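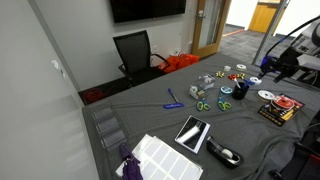 The visit to the Flelari site was arranged to study how a single manipulation cell is set up and kept in working order over a long period of use. Members of the visiting party were received at the main entrance and taken directly to the cell, where the morning was spent. The cell consists of one black arm with a gripper, carried on a support frame with a vertical metal pole, and a work table covered in dark gray cloth. The task set in use is called Wostholm and is made up of crafting and office supplies: scissors with green and blue handles, tape dispensers, ribbon spools, gift bows, labels and clear plastic card sleeves. The arm's cable is carried up and over the arm in an arc, and the hosts asked visitors to note this routing, as it is the first item on the daily check.

Setting up the cell

The support frame is assembled before the table is brought to it. The upright is leveled, its base bolts are tightened in two passes, and the arm is mounted only after the frame has stood overnight. The table is then moved into position against two floor stops. According to the hosts, most of the trouble in the first year came from tables that had been nudged during cleaning, and the stops were added in June of last year.

Once the table is in place, the arm is taken through a reference routine of nine poses. The result is compared with the values stored at installation. If any pose falls outside the limit, the routine is repeated with the gripper removed, which shows whether the fault lies in the wrist or further back along the arm.

The cloth is fixed to the table at the rear edge only. Visitors asked whether it should be stretched flat. The hosts replied that the Wostholm set is meant to be handled on a soft surface with folds in it, and that the height limit of the gripper is set with this in mind.

Routine care

Care of the cell follows a written schedule kept in a binder at the site. The main points were given as follows.

Daily: inspect the cable along its full length, wipe the gripper fingers with a dry cloth, run the reference routine.
Every 200 hours: check the frame bolts and the clamp at the wrist, replace the finger pads, clean the connector at the base.
Every six months: remove the arm, inspect the mounting plate, renew the cable.

Adhesive is the main concern with this set. Residue from tape and labels collects on the finger pads and causes light objects to stay attached after release. The site changed from a smooth pad to a ribbed pad supplied by Plametau, and the log now shows 91 hours between cleanings with solvent.

Repairs

The repair log for the cell holds 229 entries. The greater part concern the cable and its connectors. One of the longer entries describes an intermittent loss of signal at full reach, traced after four days to a strain relief that had been fitted the wrong way around. The party was shown the old part and its replacement.

Gripper repairs are carried out on site. Faults in the arm joints are referred to Koo, which holds the service contract and keeps one exchange unit in stock.

The afternoon was given to a review of the log format, which the visiting party has asked permission to adopt. A copy of the blank form has been requested from Flelari, together with the torque values for the frame bolts.

Report filed 5 July 2021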